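**Wanted: patient people to try a desktop gripper kit (paid, mildly)**

Tedinari is looking for testers for the Morine, a small gripper kit that fits the arm you already have and possibly regret buying. We wrote the manual ourselves, so we think it's very clear. We'd like a second opinion.

You'd get the kit on loan for 3 weeks, a list of everyday objects to pick up, and a form to fill in. Pay is $200, plus $90 if you return all the screws.

You should:

- own a desk you aren't sentimental about
- have put together furniture without calling a relative
- be able to write a complaint in full sentences

No coding needed. Engineers may apply, but please – read the manual anyway.
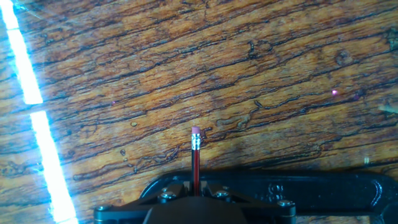 *The Morine with a pencil, eraser end up. Pencils are task one.*

Pickup and return are at our Rerkbridge office, Room 1352. Send a short note to Nilton Cuervo by June 8, 2020, saying which arm you have and what it last dropped.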